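Patenari Suture Recording Kit
For two-arm surgical setups

I'm Anathi Ndlovu and I put these kits together. If you're trying to teach a policy to tie knots, you already know the hard part is getting enough good examples (and then finding them again in April!). The kit bundles pads, thread, a camera on each wrist, fixed cameras and the recording software, so all the views land in one file.

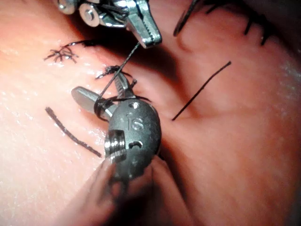
What the wrist cameras give you

Thread gets lost so easily from far away. Up close you can tell which jaw has the loop and where the tail went, and our operators label from that view nearly every time.

What the fixed cameras give you

The whole seam, plus both tools. I like to check this one first when an episode looks odd.
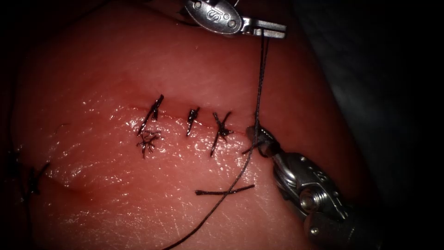
Fixed view: three sutures in, right end of the incision still open.

Pads and thread

Every kit ships with 90 synthetic pads. Please reuse them! Old stitches make the data more varied, and Mathias Zaugg on our team begs people to leave them in.

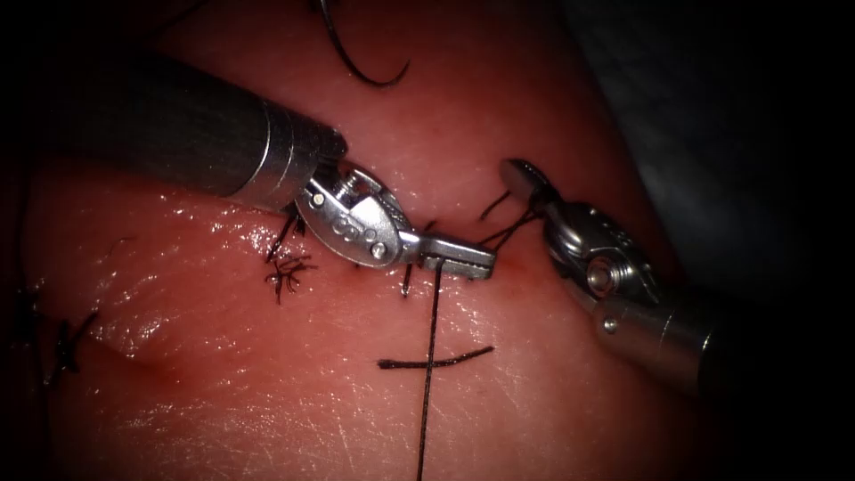
Labeling is where I've spent most of my time. You mark grasp, bite, wrap, pull and cut with a foot pedal, and the software saves the marks with the arm positions. We also ask for a note on anything lying around on the pad, like a spare curved needle near the top or a short black line drawn below the incision, so you can filter for it later. Failed throws get kept too, with their own tag.

The starter set has 124 episodes, recorded by Elaheh Ghorbani and me. The full set has 1106, and it comes with the same labels

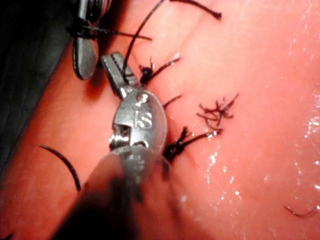

and the same file layout, so you can write your loader on the small one and swap later. Spare pads and pedals are sold separately.

Item no. 173
Page updated 2nd June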